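I bought the Brotley cube shelf in October for our small bedroom, after the old bookcase from Zollby lost its back panel. I compared it with a Dunberg, but that one was too deep.

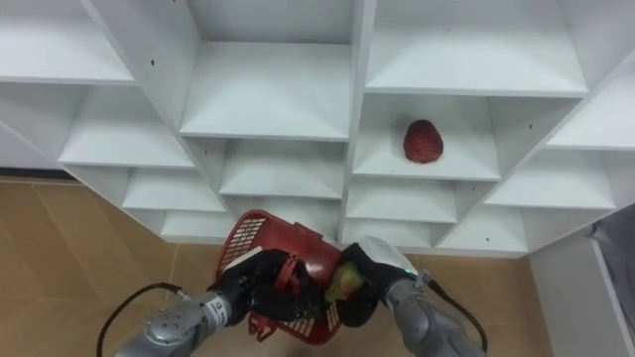

White version, upper rows

Assembly took me 4 hours alone. The drawings are small and two of the steps are in the wrong order, so read everything before you begin. The screws are good.
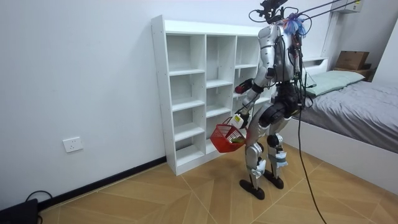 The shelf against the left wall

Stability is fine after you fix it to the wall. Without this it moves a little when I take out a heavy dictionary.
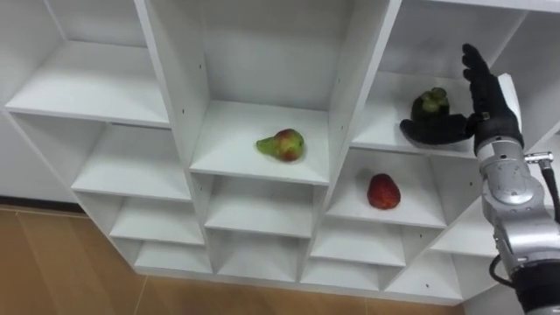

Cleaning is the part I like most. I wipe the boards once a week with a damp cloth and no soap. I sometimes use it for fruit also, and one pear has a whole cube for itself, which looks nice but wastes space. Coffee marks came off too.

My only real complaint is the price of extra doors. I asked the shop and they come only in sets, so I will wait.

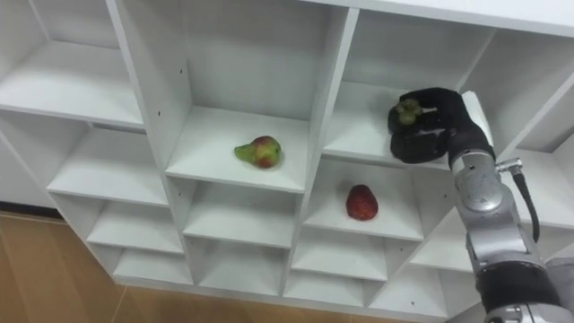 For books and folders I would buy it again. For vinyl records, please measure first.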